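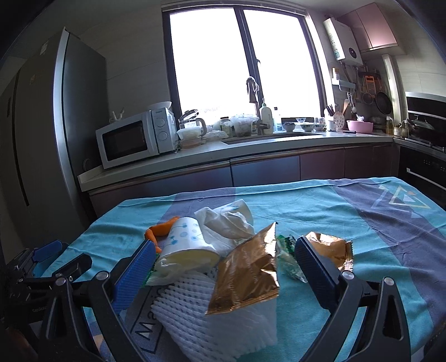

Recording Table-Clearing Demonstrations with a Hand-Held Gripper

Applies to: household collection sites, Clineo task set
Last revised: June 2025

This page explains how to record table-clearing demonstrations in a home kitchen for the Prenen manipulation dataset. It is intended for operators who have completed the introductory session and have been issued a gripper. Operators working on drawer or laundry tasks should consult the separate pages for those task sets.

A demonstration is one continuous recording in which the operator clears a small group of discarded items from a table. The learning system receives the camera view, the position of the gripper and the opening of the fingers. It receives nothing else. Any decision the operator makes should therefore be visible in the movement of the tool.

Before you begin

Confirm that the household has signed the consent form and that no mail, medicine labels or family photographs are in view from the table. Charge the gripper fully and check that both finger pads are seated. A pad that has shifted should be pressed back into place before recording, as the width reading will otherwise be wrong for the entire session.

Open the Munteanu recorder and enter the site code. Run the width check by closing the fingers completely and opening them to their limit 2 times. If the recorder reports a mismatch, restart the tool and repeat the check.

Step 1. Arrange the items

Place the items together within easy reach. Mix materials where possible: paper, foil, thin plastic and foam netting each respond differently to the fingers, and the model needs to meet all of them. Items may overlap or lie on their sides. Do not straighten them into rows. Food residue, broken glass and anything with a sharp edge must be left out.

Step 2. Record the starting view

Hold the gripper still above the near side of the table with the fingers open. Start the recording and wait for the tone. The first moments are used to establish the position of the tool in the room, and movement at this stage is the most common cause of rejected files.

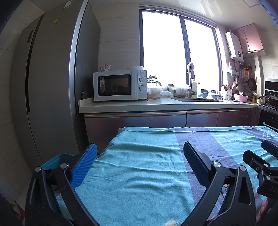
Tracking depends on the room as much as on the table. The recorder follows fixed points in the background, and a kitchen usually supplies plenty of them. Keep the jaws spread and raise the view until it takes in the furniture beyond the table; the edges of a refrigerator, the handles along the lower cabinets and the dials on a microwave are all suitable. A large bright window is less useful, and in strong sunlight it may darken the rest of the view. If this happens, turn slightly away from the window and restart the recording.

Step 3. Pick up and release

Approach one item at a time. Slow down over the last part of the approach, close the fingers until the item is held, and lift it clear before moving sideways. Carry it to the container chosen for the session and open the fingers fully to release it.

Soft items such as tissue should be gripped near the middle. Foil wrappers are best taken by an upright edge. When a paper cup is picked up, stop closing as soon as it is secure - a crushed cup is acceptable, but the recording should be tagged "deformed" afterward.

If an item is dropped, pick it up again and continue. Recoveries of this kind are valuable and should not be deleted.

Step 4. End the recording

Return the gripper to the starting position, keep it still until the second tone, and stop the recorder. Rearrange the items before the next demonstration.

Review and upload

Play back every recording at the site. Discard any file in which a hand or sleeve touches an item, or in which tracking is marked as lost. Upload accepted files to the Jolletti server on the same day. The September release requires 438 accepted demonstrations from 59 households, and sites that fall short will be contacted to arrange a further visit.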